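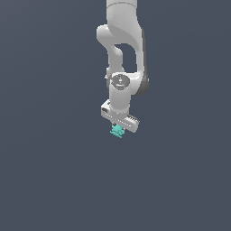
Robotic arm, computer rendering

Camping & Touring Parks | Site News
Search this site Enter keyword Go

Stoniden campground to rewire 472 pitches before next season

Stoniden, the operator of the Femmont touring park, will replace the electrical supply to 472 pitches over the winter closure, according to a notice sent to seasonal guests on 23 October 2025.

The existing 20-amp pedestals will be removed and replaced with units carrying one 30-amp and one 50-amp outlet, each on its own breaker. Feeder cable will be laid in conduit at a depth of 24 inches along the main loop road. Tent pitches in the lower field have no hookups and are not part of the work.

"Most of the nuisance trips we log are on the two oldest loops, where six pitches share one feed," said Despina Leka, site manager at Femmont. "After the change it will be two pitches per feed."

Metered billing will apply to seasonal pitches only. Overnight guests will continue to pay a flat rate, with electricity included. The nightly fee for a serviced pitch remains $47 - the tent rate is also unchanged.

Water will be shut off at 17 standpipes while trenches are open. Winter storage customers can still reach their trailers through the Morgan Road gate, but should call the office a day ahead.

Idris Sayce, who is supervising the contract, said the Jodville side of the park would be finished first. Bookings for serviced pitches open once the final inspection is signed off.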